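Two-arm packing cell: right hand sets shells down rotated after glove change

Asked in: Robot cells > Setup and maintenance
Tags: dual-arm, multi-finger hand, wrist camera, pick and place, hand-eye calibration

Asked by shelf_tier, 2022-03-10

I look after a two-arm unit at our Circombe site. It moves black moulded shells between a yellow two-level shelf and a shallow bin with cardboard in the bottom. Multi-finger hands on both arms, one head camera, one camera at each wrist. The arms are Drulton, the hands came from Prodton, and the cell was put together by Strickland before I joined, so some of the paperwork is thin.

In October the covers on both hands were changed. Since then the right hand picks reliably but the shell turns in the grip between lift and release. The turn is always the same way, nose towards the bin wall. The left hand, which only steadies parts, gives no trouble that I can find.

What I have done so far:

Re-homed all finger joints on both hands, twice.
Checked grip force against the setup sheet. It matches.
Re-ran the head camera calibration. Residual was within limits.
Swapped the right hand cover for another from the same batch. No change.
Slowed the lift to half speed. The turn is smaller but still there.

Head camera view with a shell held in the right hand over the bin:

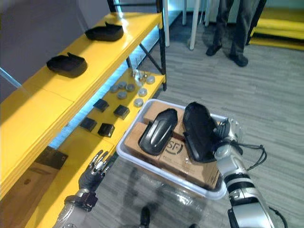
What I need to know

1. Is this a grip point problem or a finger problem?
2. If it is the grip point, should I re-teach from the head camera or from the wrist camera?
3. Does a cover change normally call for anything beyond re-homing?

The log shows no faults. The controller does not treat rotation in the hand as an error, so the cycle just carries on and the next pick on that shell is poor.

3 answers

Answer 1 (accepted)
by Kaede Fukuda

Grip point, most likely, with a contribution from the covers. Taking your questions in order.

A shell held near the heel has most of its length hanging off one side of the grip. Any slip at the fingers becomes rotation about the contact line. Slowing the lift reduces the turn, as you found, and that points to load in the grip. A drifting finger joint would give you the same error at any speed.

Re-homing restores joint zero. It does not restore the position of the outer surface of the finger. A new cover changes the thickness at the pad and, if it has been pulled on unevenly, the direction the pad faces. The hand then closes on the part earlier on one side than the other and the part turns until both sides carry load. Yes, a cover change calls for more than re-homing. You need to redo the contact offset for each finger, and then the grip point.

Before either of those, look at the wrist cameras. They get knocked during cover changes and the head camera calibration will not show it. Bring the arm to the park pose and compare the live wrist view with the reference you saved at commissioning. If you have no reference, save one now. You want the hand's own parts in view as well as something fixed in the cell, such as a crate rim. 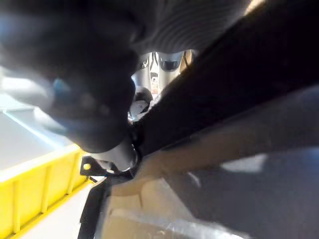 The check is on the relation between the near parts and the far parts. If the near parts have shifted in the view, the camera has moved on its mount. If the near parts are where they were and only the background has shifted, the camera is fine and the arm is not returning to the same pose, in which case stop and sort that out first.

Procedure for the contact offsets:

Put the hand in manual with the arm clear of the shelf.
Smooth each cover from the palm outwards. Do not pull from the fingertip end.
Check that no cover material has crept over the metal fingertip or bunched at the joint below it.
Close each finger singly on the gauge block at the lowest force setting and record the closing angle.
Repeat 20 times per finger. Enter the mean as the offset.
Discard the set and start again if the spread is more than 2 degrees. A larger spread usually means a crease moving under load.

Do the index finger and thumb first. If those two are out by different amounts you have probably found your rotation already.

For the grip point, teach coarse from the head camera and finish from the wrist. The head camera has the better view of how the shell lies on the shelf. It has a poor view of the far side of the hand, where one finger hides another. Approach slowly, stop short of contact, and adjust from the wrist view until the tip comes down where you want it beside the rim. 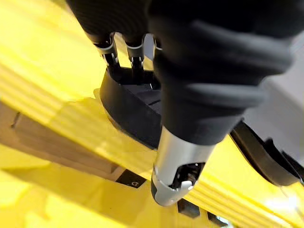

Wrist camera, fingertips pointing down over the yellow surface.

Move the taught point towards the middle of the shell in small steps. Run 16 picks at each step before judging it. There will be a position beyond which the fingers foul the rim on closing, and you want to be a little short of that.

Leave grip force alone until all of this is done. Raising it will hide the rotation for a time and wear the covers faster.

Comments on this answer

shelf_tier: Thumb offset was well out, index close to nominal. Cover had a crease at the joint. Refitted, re-entered, and most of the turn has gone. Will do the grip point tomorrow.

Kaede Fukuda: Good. Do the left hand offsets as well, even if it seems fine. It has had the same cover change.

shelf_tier: Grip point moved and finished from the wrist camera as you said. Releasing straight now. Accepted.

Answer 2
by Otis Mercado

Agree with the answer above. Adding something on the left hand, as the question says it gives no trouble and I would want that tested.

On our cell the steadying hand was the cause of a placing error we blamed on the other arm for weeks. If it presses on a shell with the fingers spread unevenly, the shell creeps on a glossy shelf and the next pick is made on a part that is no longer where the camera last saw it. The picking hand then takes it off centre and you get a turn in the grip.
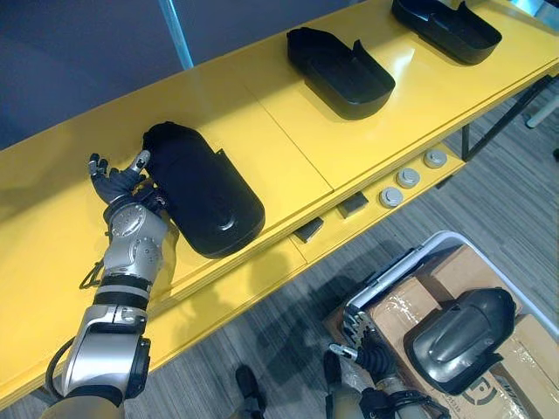
To separate the two, run the picking arm alone with the left arm parked and shells set out by hand. If the turn is still there, it belongs to the right hand. If it goes, lower the left hand's contact force first, then look at whether its fingers touch together or one after another. Mark the shell outline on the shelf in pencil before contact and check it afterwards. Crude but quick.

Two smaller points. Watch the cable loops at the wrists. A loop that catches at one end of travel will tug the wrist slightly and it repeats just like a calibration error. Also clear any loose film or tape from the bin area before teaching. Shine from clear plastic upset our edge detection more than once.

We inspect covers every 2,000 cycles and replace on condition. Ours go at the thumb first.

Comments on this answer

shelf_tier: Ran with the left arm parked before doing the offsets. Turn was still present, so right hand in my case. I have kept the pencil test for the monthly check.

Answer 3
by benchvice

Had this on a two-jaw gripper. Turned the force up and it stopped. Might be worth a go.

Comments on this answer

Kaede Fukuda: Two flat jaws and five covered fingers behave differently. See the note on force in my answer.

benchvice: Fair enough. Never used the finger type.

Related questions

Wrist camera reference view: how often to save a new one
Finger cover creases at second joint after refit
Head camera residual within limits but picks still off
Contact offset table lost after controller update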